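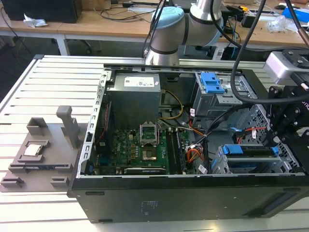 Figure 5. Cell with the practice tower on its side and the parts tray to its left. CPU in the centre pocket, memory module in the slot below it, socket bracket open.

5. Preparing the Breso cell for a CPU and memory run

This section covers the set-up that has to be repeated each time the tower is taken off the table, each time the tray is reprinted, and after any work on the arm or the gripper. Allow 24 minutes if the tray has not been moved. Read section 4 (arm power and stops) first.

You will need the hex keys from the Ekia tool roll, an antistatic wrist strap, a lint-free cloth and the current tray sheet.

CAUTION: Unplug the tower from the mains before taking off the side panel. Do not open the power supply unit under any circumstances.

CAUTION: Keep the arm in Hold while your hands are over the table. Hold does not remove power from the gripper. If you need to touch the fingers, use Stop.

5.1 Placing the tower

1. Put the arm in Park, then in Hold.
2. Put on the wrist strap and clip it to the table.
3. Take off the side panel and store it under the bench.
4. Lay the tower on its side on the slotted table with the open side up.
5. Push the case against both table stops. It should not rock. If it does, look for a screw or a cable tie underneath.
6. Tuck loose leads back from the socket and the memory slots. Leads that spring up again should be tied to the case frame. Use paper tape, as cable ties catch on the finger linkages.
7. Open the socket bracket fully. It must stay up by itself. Replace the board if it falls back.

Note: The socket contacts must not be touched or wiped. If something has dropped into the socket, blow it out with the hand bulb.

5.2 Fitting the parts tray

1. Wipe the table slots where the tray sits.
2. Set the tray to the left of the tower and bolt it down finger-tight.
3. Slide it until the locating pins drop, then tighten the bolts a quarter turn more. Overtightening bends the tray floor and lifts the pockets.
4. Place the CPU in the centre pocket with its marked corner matching the tray sheet. Hold it by the edges.
5. Place the memory module in the long slot. It should slide in under its own weight.
6. Check that both parts lie flat. A part sitting high at one end will be gripped at an angle and the run will stop with code 259.

Note: Trays printed before February have tighter pockets. Ease them with fine paper and clean out the dust, or print a new one from the current file.

5.3 Checking the gripper and wrist camera

1. Press Stop and wait for the arm light to go out.
2. Move each finger linkage by hand. It should travel freely with no click. Clean the joints if it feels gritty.
3. Look at the finger pads and change them in pairs if either is worn through.
4. Wipe the camera window with the dry cloth. Do not use spray.
5. Check that the camera housing is tight on the wrist. If you have to tighten it, the camera must be taught again (section 7).
6. Release Stop and start the arm in Slow.

5.4 Teaching the two reference points

1. In Enache, open Cell, then References, and choose Tray.
2. Jog the arm over the centre pocket and bring it down until the fingers are level with the pocket walls. Press Save.
3. Raise the arm clear of the tower before moving sideways. The drive cage is the highest point on that side of the case.
4. Choose Socket and repeat over the open bracket. Approach from directly above.
5. Run Dry Pass. The arm visits both points without closing the fingers.

If Dry Pass stops with code 971, the tower and tray points do not agree. Check that the case is still against both stops, then teach the socket point again. If the code comes back, repeat 5.2 from step 2.

5.5 After the run

Park the arm before reaching in. Return the CPU and the memory module to their antistatic boxes. The tray may stay bolted down overnight.

Iter cell guide, April 2024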